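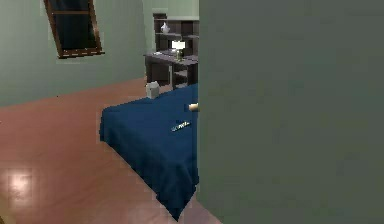
4. View Memory and Search Planning

This section describes the software layer that sits between the object detector and the whole-body controller. It receives camera frames and joint states from the Kildale simulator, keeps a record of what has been observed and from where, and returns the next base pose and head pose to the controller. The policy that picks up or places an object is treated in Section 5 and is used here without change.

4.1 Keyframe Selection

The simulator delivers frames at a fixed rate while the robot moves. Storing every frame would fill the memory with near copies of the same view, so a frame becomes a keyframe only when the base or the head has moved by more than a set threshold since the last keyframe, or when the detector reports a class that is not yet attached to the current room. Across the Haldane split, which contains 609 episodes, this rule was held fixed. No threshold was tuned for a particular house.

Each keyframe carries four fields: the camera pose, the depth map at reduced resolution, the list of detections with their scores, and a coverage value. The coverage value is the share of image columns in which the depth map reaches past the near band. It is low when the camera stands close to a wall or the edge of a door, even if the rest of the view is rich. A bedroom view in which half of the columns end on a close surface therefore keeps its detections from the open half, while the closed half is written to the map as unobserved space behind a known obstacle. Earlier versions of the system discarded such views as a whole. Doing so removed correct detections of objects on beds and desks, and the planner then sent the robot back to rooms it had already entered.

Detections at the boundary of a near surface are handled separately. When a bounding box touches such a boundary, its extent is marked as open on that side and its size is left out of the matching step. The label is kept at a lower weight until a second keyframe shows the object from another direction.

4.2 Small Objects on Soft Furniture

Most target objects in the Haldane split are small, and many rest on beds, sofas, and armchairs. These supports are harder than tables for two reasons. The top surface is not flat, so a plane fit leaves residuals of the same order as the height of a thin object. The shading of folds and seams also produces false detections, mainly of thin classes such as pencils and pens.

The memory handles both cases by working with support patches. A support patch is a connected piece of surface that belongs to one part of a piece of furniture, such as a single seat cushion. Patches are found by following depth creases and are then given stable identifiers within the room. A detection is assigned to a patch by its lowest visible points, and the instruction parser can refer to the patch directly. A command such as "bring the item on the left cushion" resolves to a patch identifier before any object label is considered. 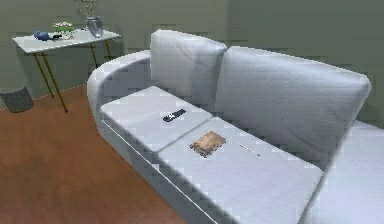
Figure 4. Living area of the test house, rendered in Kildale. The remote control lies on the left seat cushion; the book and the pencil lie on the middle one.

The view in Figure 4 was used throughout development as a reference for patch assignment. The book and the pencil share one patch and lie a short distance apart, and an early version of the matching step merged them into one object whenever the pencil was seen end-on. Matching now requires agreement in the main axis of the detection as well as in position. The sofa also gives a useful test of partial patches, as only part of the third seat cushion falls within the view. The memory opens a patch for it, marks its right side as open, and does not count it as searched.

Upright back cushions are entered as obstacles and not as supports. This choice prevents the planner from looking for small objects on surfaces that cannot hold them, but it does exclude objects wedged between a back cushion and a seat. The Haldane split contains no targets of that kind. The Wisinwood split does, and the effect is reported in Section 6.3.

4.3 Self-Occlusion

The head camera sees parts of the robot in many arm postures. The standard approach is to render the robot model from the current joint state and remove the matching pixels. In our tests this worked well when the arm was at rest. During motion, the joint state and the image could be out of step by one control cycle, and a strip of arm pixels was left along the edge of the mask. These strips entered the map as thin vertical obstacles in front of the camera, and the base planner would then refuse to pass through a doorway that was clear.

Two changes were made. The mask is now widened in the direction of arm motion by an amount proportional to joint speed. In addition, any obstacle that is supported by a single keyframe and lies within arm's reach of the camera is held in a pending list. It is moved to the map when a second keyframe confirms it in the same world position, and dropped when a second keyframe sees through it.
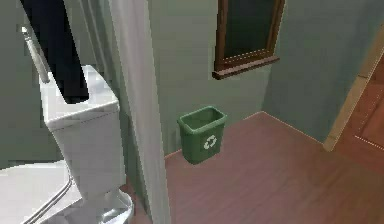

Figure 5. Bathroom of the same house. A dark form that appears to be part of the arm hangs over the toilet tank; the green recycling bin stands by the wall beneath the window.

Figure 5 gives a case in which masking must be done with care. The dark form ends just above the lid of the tank, and a mask that is too wide would remove the upper edge of the tank along with it. The size estimate of the tank would then be wrong, and the free space next to it would be overstated. The pending list is more forgiving than the mask in this respect, and for that reason the mask is kept as narrow as the timing error allows.

Containers such as bins are stored with an interior region in addition to their outer surface. The interior is marked as searched only if the depth map contains points inside the rim. A bin seen from too low an angle remains open in the search list even though it has been detected and labeled many times.

4.4 Selection of the Next View

The planner, named Stasham, scores candidate poses by the expected amount of unsearched support surface they would reveal, weighted by a prior over room and furniture types and reduced by travel cost. Candidates are drawn from free space in the current map. The prior was estimated from the training houses by Marion Niven and checked by Heather Drummond against a held-out set of object placements. It is stored as a plain table and can be replaced without retraining any other part of the system.

The score assumes that the map is correct between the candidate pose and the surface to be viewed. This assumption fails most often near doorways and in narrow passages, where a large part of the camera view may turn out to be taken up by a wall or a panel. When the coverage value of a new keyframe falls below the expected value by a wide margin, Stasham marks the candidate as poor and lowers the score of all candidates within a short radius that share its heading. The robot then turns the head before it moves the base. 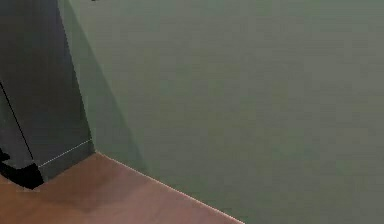

Turning the head first costs little and recovers a useful view in most cases. If it does not, the base is moved back along its own path to the last keyframe with adequate coverage, and a new set of candidates is drawn from there. The planner permits 3 such recoveries in a row. After the third, the room is placed at the end of the queue and the search continues elsewhere.

A plain wall presents a further difficulty for localization. The pose filter relies on depth edges and on matched image features, and a uniform surface offers few of either. The filter is therefore told to trust odometry alone when the number of matched features is low, and its covariance is allowed to grow. Keyframes taken in this state are stored with their larger pose uncertainty, and no patch identifiers are created from them. Without this restriction, a single badly placed keyframe could create a second copy of a sofa or bed, each with its own list of searched surfaces.

4.5 Episode Limits and Logging

An episode ends when the target has been delivered, when the candidate list is empty, or when 1000 planning steps have been used. A planning step is one call to Stasham, whether or not the base moves as a result. All keyframes, pending obstacles, and candidate scores are written to the episode log together with the random seed, so that any decision can be replayed without running the simulator.

For the error analysis in Section 6, 3976 keyframes were drawn from these logs and labeled by hand. Each was assigned one main cause of failure or marked as correct. The labels distinguish low coverage, self-occlusion, wrong patch assignment, and detector error, in that order of precedence. A keyframe with both low coverage and a detector error is counted under low coverage, as the planner would have been expected to reject the view before its detections were used.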